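Search this forum Go Advanced search

Ostley Residents' Board > Home and Kitchen
Are descaling subscriptions worth a penny?
Posted by flollosden_mick, Jan 30, 2022

Pisura rang me in December offering a "limescale care plan" at 156 a year. For that you get a sachet every month and a reminder text. I asked what was in the sachet and the chap couldn't say. I've used plain citric acid in the kettle for years. Has anyone seen a difference, or is this just a text message with powder attached?

tapdripper wrote:
I had it for a year. The kettle was fine. My kettle was also fine before. Make of that what you will.

brandao_fan wrote:
Bit unfair. We're in the hardest water bit of Ostley and our Brandão coffee machine packed up after 8 months without any treatment. The repair quote was 192. The plan would have been cheaper.

flollosden_mick wrote:
Cheaper than a repair, yes - but a tub of citric acid is cheaper than both. Did the repair people say it was scale, or did you guess?

brandao_fan wrote:
They said "probably scale". I took their word for it.

tapdripper wrote:
Probably! They say that about everything round here. My neighbour was told the same about a washing machine and it was a sock.

hardwaterhilda wrote:
The leaflet claims 831 happy households. Happy compared with what? I'd want to see two kettles side by side, same tap, one with sachets and one without. Until then I'm keeping my money.

flollosden_mick wrote:
Same here. I've asked them for the ingredients in writing and I'll post whatever comes back. 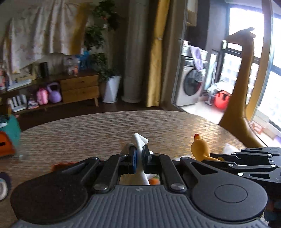
In the meantime I'm sticking with a spoonful of citric acid, left for half an hour and rinsed twice. If Pisura can beat that I'll eat my words.

Reader comments

oldpipes: Vinegar works too, but the smell hangs about.

brandao_fan: Still think you're all being tight.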